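Home & Living > Sofas and Seating > Reader Reviews

Search reviews, shops, towns... Go

Layug corner sofa in light grey: four months in

We bought the Layug from the Flernar showroom in Nutunbridge back in April, knocked down by £200 (display model, one wobbly foot, long since fixed!) and I've sat on it pretty much every evening since. I wanted something squashy but not so squashy that my mum needs hauling out of it. 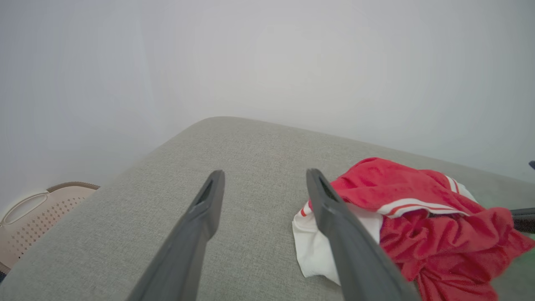 Soft corners and a flecky weave

Comfort first. It's firm for the first 2 weeks, then it gives a bit and you stop noticing. The seat is deep, so if you're short like me you'll want a cushion behind your back. Tea wipes off if you're quick. Gravy, less so.

Delivery to Brurnham took 14 days and the two lads got it up our stairs without a scratch, though the legs came in a separate box that I very nearly put out with the recycling. 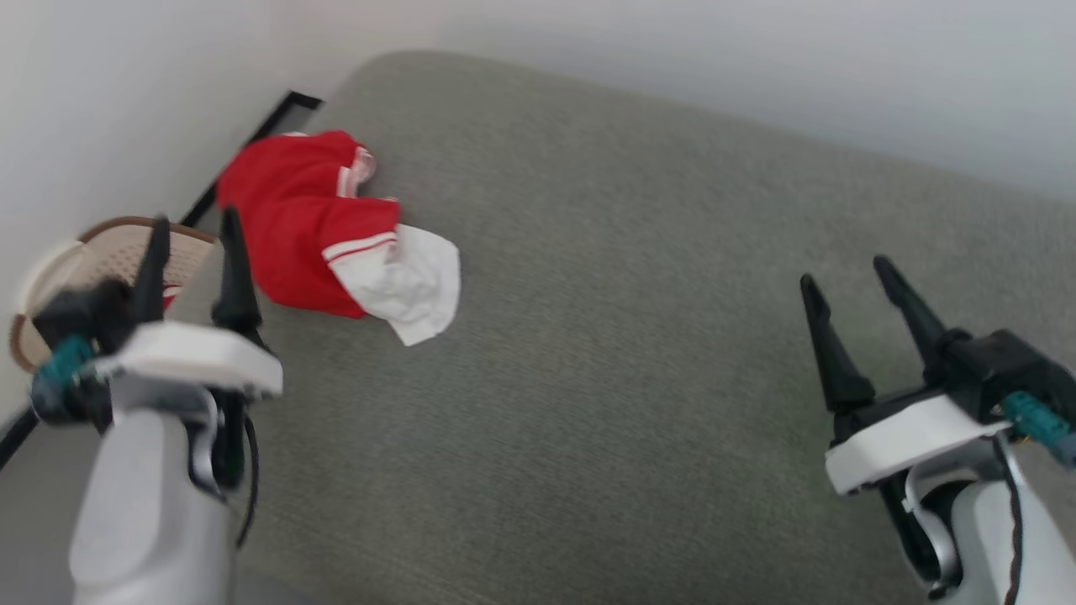 Would I buy it again?

Yes, at the sale price. At full whack I'd want removable covers, and these don't come off. Four stars from me.

Posted 16th July
14 comments | 2 shares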